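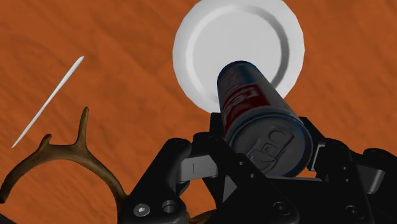
Week five of the robotics module. Our group has called its arm Trondent, for reasons lost in February. The task is can onto plate, in simulation, where nothing gets sticky.

Score so far: 251 attempts, 218 counted as a success by the marking script. The script is generous. It once passed a can that went through the table.

The antler is in the object set because the other group, Plirnent, added it. In return we gave them a toothpick. Relations remain cordial.

Most of my week went on how hard to squeeze. Too little and the can slides off on the way over. Too much and the physics engine takes offence and fires it at the horizon – I have watched this more often than was useful.

Someone asked why the table is that orange. It's the wood texture that came with Wivov. There is a setting for it. We have looked.

Next we need 80 clean runs from random starting positions, no human nudging. We have 48. The deadline is the end of the month, and the shared machine is booked solid by people training a walking dog.

Run 49 is going now. I'm off to make tea and not look at it.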